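I have been defending my chaise lounge for nine years now, and I'd like to do it properly, in writing, one time.

The chaise came from a place called Sultana, one of those furniture stores that is always going out of business and then isn't. I paid $399 for it, floor model, and drove it home with the trunk tied down and my cousin Henok Tilahun sitting in the back telling me to slow down on every turn. Henok hated it on sight. He still brings it up at Thanksgiving! His position is that a piece of furniture should be one thing, either a couch or a bed, and that a chaise is a couch that quit halfway. My position is that Henok has never taken a nap on one.

But the bigger argument, the one I keep having with everybody, is about pattern. Somewhere in the last decade we all agreed that a living room should be the color of oatmeal. Gray couch, white wall, one plant, a lamp that looks like a paper clip. I go over to people's houses and I feel like I'm waiting to be called in for a cleaning. And then they come over to mine, with the big cream-and-gold flowers on brown, and the striped curtains, and the rug with more flowers on it, and I can see them looking for somewhere to rest their eyes.

My friend Zachary Melnyk (a very nice man, owns four gray sweaters) told me the problem was the pillows. You don't put the same fabric on the pillows as on the seat, he said, you need contrast, the pillows are supposed to "pop." Why? Why does everything have to pop? I like that the pillows disappear. You sit down and oh, there's a pillow back there, how nice.

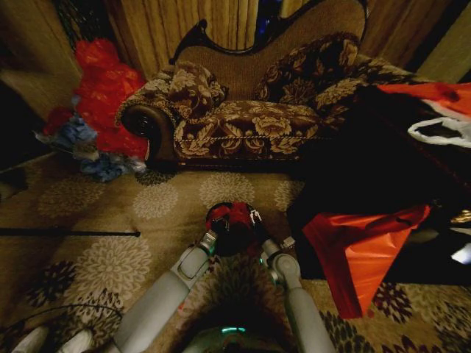 He went so far as to send me a link to a set of solid cream ones from Ollesix, $80 for the pair, plus shipping. I thought about it for an entire evening. Then I pictured them after a month of me eating toast in that corner and closed the tab.

That's the practical side of this, and I think it gets ignored. Plain light fabric shows every single thing that ever happens to it. A busy print on a dark background is forgiving. I've spilled tea on that seat, and good luck finding where. My sister bought a white sectional from Jetier for $959 and now she keeps a blanket over it, all the time, so what she has in her living room is a blanket.

And I love the trim! The dark carved wood that runs along the top of the back, with that curve going up at one end, and the gold cord along the bottom of the seat. Yes, it's a pain to dust. I use an old paintbrush, a soft two-inch one, and it takes me maybe five minutes while the coffee's going. I'm fine with that. Somebody decided that edge should be scalloped when a straight one would have held my back up just as well, and I enjoy that decision every day.

I will give the oatmeal people one point, which is that a patterned room doesn't hide a mess so much as join it. Leave a bag and some red tissue paper in the corner of a plain room and it's clutter, you pick it up. In my room it can sit there for a week and start to feel like part of the decor. I've had to get stricter with myself about that, with mixed results.

Would I tell you to go out and cover everything you own in flowers? No, and if you truly love gray, keep your gray. But if you've been standing in a store with your hand on something loud, thinking about what your friends would say, I'd at least sit down on it for a minute. Henok took a nap on mine last November, by the way. Two hours, shoes off. He says he was resting his eyes.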